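### 3.2 The bedroom task and how the students worked on it

By March the club had outgrown its first exercises. Most of our members had come in through the introductory course, where the robot picks up a block and puts it down again, and after a few weeks of that they were asking, very politely, whether they might try something that looked a bit more like a home. We were happy to say yes! The bedroom task was the result. It was built in Fumen, the simulator we use throughout the program, and it asks a two-armed robot to work at a bedside table that stands near a bed, with small everyday things lying within reach.

The task was given to two teams, which came to be known as Fideck and Orside after the names they chose for their controllers. Both teams received the same robot model and the same starting code, and both were free to decide which arm should do what. Wall and floor surfaces can be changed between runs (an idea we borrowed from our own earlier classes, where a controller that did nicely against plain gray would fall to pieces as soon as the colors were different), and the students were told from the start to expect rooms that didn't match or even make much sense as rooms. Figure 4 shows one such room from the robot's own side of things, with the left gripper in front of the table's blue drawer panel and the right gripper upright between the table and the bed. 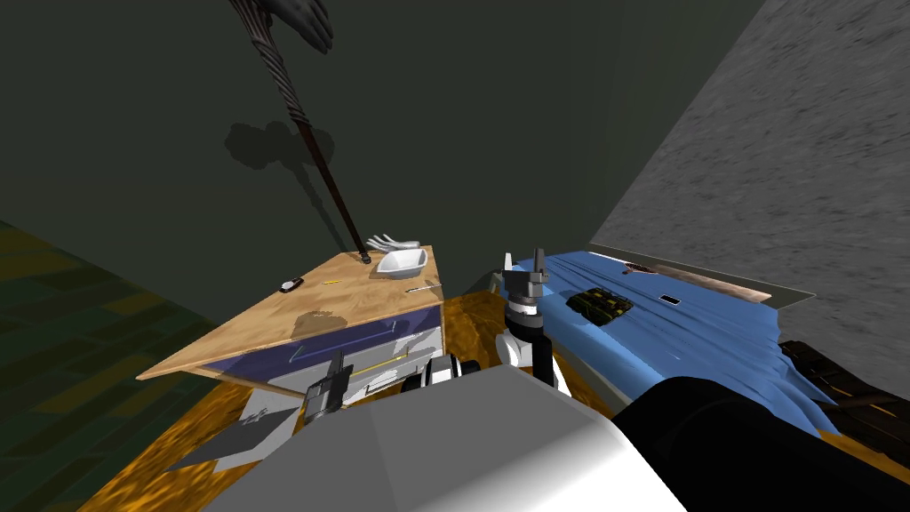 **Figure 4.** The simulated bedroom, with the bedside table at left and the blanket-covered bed at right. The robot's body fills the lower part of the view.

Both teams began by writing a single long script, and both gave it up within a few sessions. The Fideck team then split its work by arm, so that one half of the group looked after the left and the other half after the right, and the two halves met at the end of each afternoon to see whether their pieces would run together. This was slow at first, and there was a good deal of friendly grumbling over who had moved whose waypoint. The Orside team split its work by stage instead (approach, contact, retreat), and wrote a short note for every stage saying where both arms had to be before the next one could start. We had not asked for these notes, but we liked them so much that they are now part of the handbook for new members.

Each team was allowed 3000 simulated runs over the whole project, a limit we set mostly to keep the shared computer free for everyone else. Fideck used nearly all of its allowance. Orside stopped early and spent its last 22 sessions reading through logs by hand, and in the end sorted 166 failed runs by cause. The largest group by far was the body of the robot getting between the head camera and the place where the hand was going, a problem that no amount of tuning in the arm code was going to fix, and one that several students said they would never have guessed from the task sheet.

We should add a word on how the work was graded, as other clubs have written to ask. A run was scored automatically, but the score counted for less than the team's written account of it, and a clear account of a failed run could earn full marks. The scoring script itself, which we call Hoarau, is described in the next section together with the changes the students asked us to make to it.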